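July 15, 2018

Third evening on the simulated arm, the real one being in 11 bags on the bench in Hartley while we wait for Felutstead to send the elbow bracket they swear they posted. Barry Lambert says it's good discipline to get it working on the computer first. Barry also said we'd be done by December, and didn't mention which one.

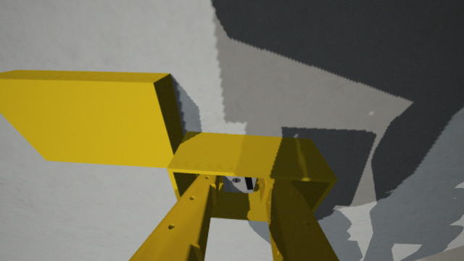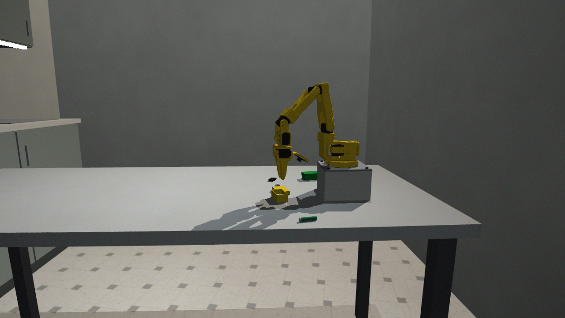 Yellow arm, yellow box. I chose both colours and have only myself to blame.

Why bother with a pretend arm when the parts for a real one are in the shed? A pretend arm can put its elbow through the table as often as it likes and the bill stays at nothing. The real motors cost £313 and I've met my own code.

Spent an hour on the wrist, which I'd entered upside down in the Plandar file. Then the shadows, which have edges like a bread knife. Barry wanted to fix those next. I said the arm doesn't care about shadows and he went quiet and made tea.

Still to do: finger spacing, 4 of the 6 joint limits, and ring Pakness about the cable, again. Their hold music has got into my head and I was humming it over the washing-up.

Bed at half past midnight. Left the light on in the shed.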